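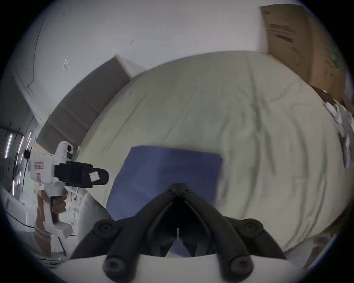 Figure 1. Blue cloth, folded, on a bedsheet.

2. Method
Our project asks how much water the students of Lustolstead dormitory use for laundry, and if a fuller load can reduce it. Isamu Minami read the water meter in the laundry room every evening in December. I gave a paper form to 60 students, and 50 of them returned it. The form asked how many times they wash in one week and how full the machine is.
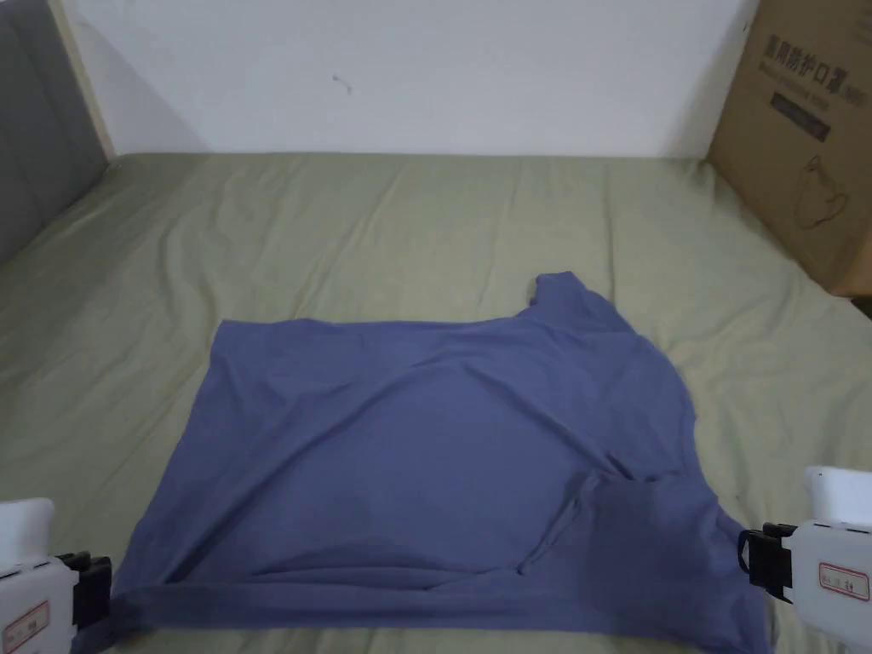
Many students wrote that they wash a half load, especially before the weekend. Temitope Akande helped us to compare the forms with the meter. One difficulty was the short program — it takes less time, but the meter showed almost the same water. We repeated this reading two times and we still cannot explain it well.

If two half loads are put together, one floor can save roughly 200 liters in a week. This number is only for cotton clothes and towels.

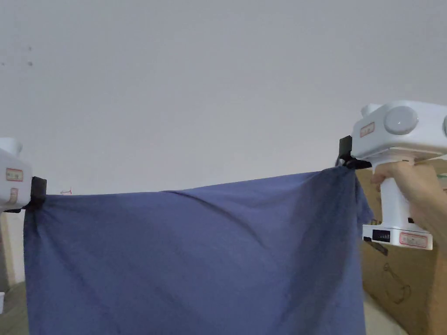 3. Limits of the study
We had only one meter for both machines, so we could not separate them. The answers on the form are also from memory.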